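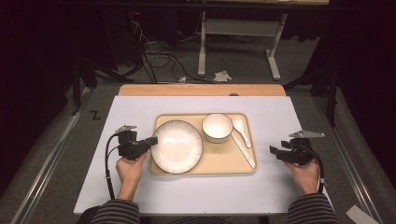
The Fuseck Duty Folder is a printed reference work for small shops that bring goods into the country by post or by sea and want to know what they owe before the parcel arrives. It explains the import rules in everyday words, with the text of each rule on the left page and our notes on the right page. A shop owner often thinks of a plate, a small bowl and a soup spoon on one tray as a single thing to sell, but on the customs form the question is whether they are a set or separate goods, and the answer can change the tax. Chapter 4 is only about this question.

The third edition has 882 pages in two ring binders. It covers 57 groups of goods, among them printed books, kitchen articles, toys, cloth and musical instruments. For every group you find the rate, the exceptions, the papers to attach and the steps for an appeal when the officer at the counter has applied a different rate than the written one. Please note that we describe the written rule. Local practice may differ, and the folder has a blank column where you can write down what you were charged, at which office, and who signed.

New in this edition:
Sample letters for a refund request (38 letters, also as editable files)
A longer part on gifts and used goods
Index by material, for buyers who do not know the official name of an article

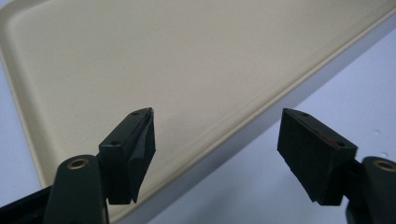
Serving tray, beige, with rounded corner.

Loose pages can be replaced. Owners of the second edition may order the change pack and keep their binders. The packs are printed each November, and the price of the first pack is included with a new folder.

Order no. 817
Format: two ring binders, printed on both sides
Language: English
Publisher: Fuseck, Flerkimham
Page status: rules as of July 30, 2023

Orders from schools and libraries are sent with an invoice. All other orders are paid in advance. Returns are accepted if the binders are still sealed — we cannot take back single pages.

The folder is not legal advice and does not replace a customs agent.

See also: Tangen Wall Chart of Rates, Aledwood Receipt Book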